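3.2 Small racks and the things people keep on them

The two-tier rack deserves far more attention than it has received in work on household storage. It is cheap, it is light enough to lift with one hand, and it turns up almost everywhere: on kitchen counters, on desks, beside sinks, on the table where a household makes its tea. In our visits to homes in Trundstead we found that people had strong and well-worked-out opinions about which tier a thing belongs on, even when they began by telling us that they just put things wherever they fit. We were delighted by how quickly that first answer gave way to a detailed account of the jar that must stay on top and the mug that may go anywhere.

We visited 14 households, each of which had used a rack of this type for at least a year. In each home we asked the person who used the rack most to clear it, wipe it if they wished, and then load it again while talking through their choices. The clearing turned out to be as informative as the loading. People set down first the things they regarded as loose or temporary (cups, spoons, a packet of seeds in one case) and left the heavier containers until the end, and several of them never moved the heaviest container at all. They wiped around it. We came to call such an item the anchor of the rack, and the word is used in that sense through the rest of this section.

The anchor was most often a jar of dry goods. Sugar, rice, oats and lentils all appeared in this role. Glass was preferred because the level of the contents could be checked without opening the lid, and the jar was usually placed at one end of the upper tier, leaving the rest of the shelf free for things that came and went. This pattern matches the one Romaniuk reported for open pantry shelves, where the fixed items sat toward the ends and the everyday items filled the space between them. It is exciting to see the same habit at such a small scale, on a shelf hardly longer than a forearm.

Cups behaved very differently. A cup is picked up and put down many times in a day, and its place on the rack seemed to be renewed on each occasion. In 10 of the 14 homes the cups were kept on the upper tier, to the side opposite the anchor, and the lower tier was given over to flat or seldom-used things such as saucers, cloths and trays. Two households did the reverse and kept cups below, explaining that dust settled less readily there. The remaining two had no fixed rule, and their cups moved between tiers from morning to evening.
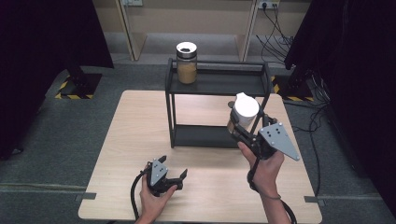 Figure 3. A two-tier rack on a tabletop, with a lidded glass jar at the left of the upper shelf and a white cup held in front of the right side.

Why do people so often put the jar at one end of the upper shelf? An end position keeps the jar easy to see and to reach while leaving one unbroken stretch of shelf for everything else, so the user can put down a cup or a bowl without first having to shift something heavy.

The unbroken stretch matters more than its length. When we asked people to try the anchor in the middle of the shelf for a week, the total free space was the same as before, yet the complaints began almost at once. A cup would fit on either side but a bowl would fit on neither, and reaching for the things on the far side meant going around the jar. By the end of the week most of the jars had drifted back to an end. One person kept the central position because she liked the look of it, and she had removed two of her cups from the rack to make it work. We find this a lovely result. She had a clear idea of how the shelf should look and was happy to give up some of its use to get it.

Open space below the upper tier raised a different set of questions. The Peneo rack, which was the most common model in our homes, has a lower tier set close to the table, and users told us that anything taller than a mug was awkward to slide in. The Plodar rack has more room between its tiers, and here the lower tier was used for jars as well as for flat things. Households with the taller opening kept more items overall, but they did not describe their racks as more crowded. Several of them spoke of the lower tier as a second shelf in its own right, while owners of the lower model tended to speak of it as the space underneath. This small difference in wording was a good guide to how the tier was used: a "second shelf" was tidied along with the first, and a "space underneath" was tidied only when something went missing.

Lids also affected placement in a way we had not expected. Containers with a lid that lifts straight off need clear air above them, and their owners placed them on the upper tier without exception. Where the lid could be removed with the container still in the hand, the choice was freer, and we saw such jars on both tiers. Anyone designing a rack of this kind could take that finding straight to the drawing board, and we would love to see what they make of it.

The next section turns from placement to upkeep, and asks how long a freshly arranged rack keeps its order once the household goes back to its ordinary routine.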